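Culla Guest House – Room and Building Inspection
Checklist with comments
Inspected by: Nadhirah Khoo
With: Aiman Tarigan (maintenance)
Date: January 29, 2025

Marks used: OK, FIX (repair before the next guest), WATCH (look again at the next inspection), N/A.

1. Entrance and stairs

Front door closes and latches by itself – OK
Stair rail tight at both ends – FIX. Loose at the top bracket. Aiman has the longer screws and will do it this week.
Stair treads, edges and grip strips – WATCH. The strip on the fourth step is lifting at one corner.
Hall lights, all floors – OK
Exit signs lit – OK on the ground floor. The one by the linen room flickers. Same comment as in December.

2. Fire safety

Extinguishers in place, pin and seal present – OK
Extinguisher tags current – FIX. The kitchen tag is past its date. Rizal Sembiring is booking the service.
Smoke alarms, test button – OK in all rooms except 107, where the alarm chirped but did not sound fully. Battery replaced and tested again, now OK.
Back exit clear of boxes – FIX. Two Purba paper towel cartons were against the door. Moved during the inspection. They belong in the shed.
Evacuation plan on the back of each room door – WATCH. Several still show the old parking area as the meeting point.

3. Bedrooms

Window locks and limiters – OK
Outlets and switch plates, no cracks – FIX in the room at the end of the upper hall. Plate behind the desk is cracked across one corner. Desk pushed against it for now, do not use.
Bed frames, no sharp edges or loose slats – OK
Wardrobes fixed to wall – WATCH. One bracket has pulled slightly away from the plaster.
Heaters, guard in place – OK

4. Bathrooms

Hot water at the tap, limit 44 °C – OK after adjustment. The first reading was too high and Aiman turned the mixing valve down.
Floor drains clear – OK
Grab bars take body weight – OK
Shower mats, suction holding – FIX. Throw out the two gray ones.
Basins, surface and fittings – comment: black marks in a white basin are to be wiped with a damp cloth first. No scouring powder on the glaze.

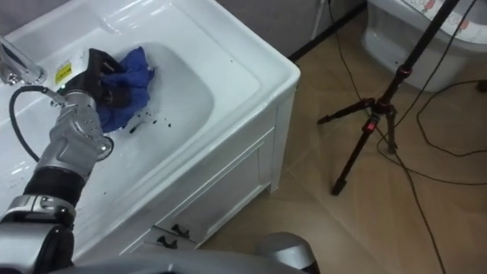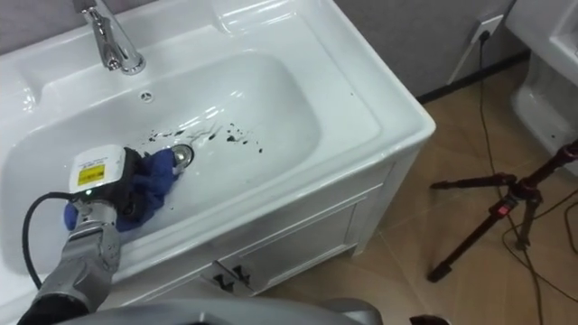

Exhaust fans running – WATCH. Noisy in the corner room but pulling air.
Sealant around tubs – FIX in two rooms. Aiman asks for a full day with the rooms empty so it can cure.

5. Laundry and chemical storage

Dryer lint trap and duct – FIX. Trap was clean, duct behind the machine was not. Aiman will pull the dryer out.
Cleaning products in labeled bottles – FIX. One spray bottle of Clitilska had only a pen mark on it. Label reprinted.
Bleach kept apart from acid cleaners – OK
Gloves and eye protection on the hook – OK, but only small gloves left. Order medium and large.

6. Outside

Path lights – OK
Salt bin filled – WATCH, under half
Gate hinge – OK, greased
Gutter over the side door – FIX. Drips onto the step and freezes overnight. Put the cone out until it is done.

Repairs go to Aiman first. Anything over his limit goes to Wahyudi Simanjuntak for approval, with this sheet attached.

Signed: N. Khoo
Copy to: W. Simanjuntak, R. Sembiring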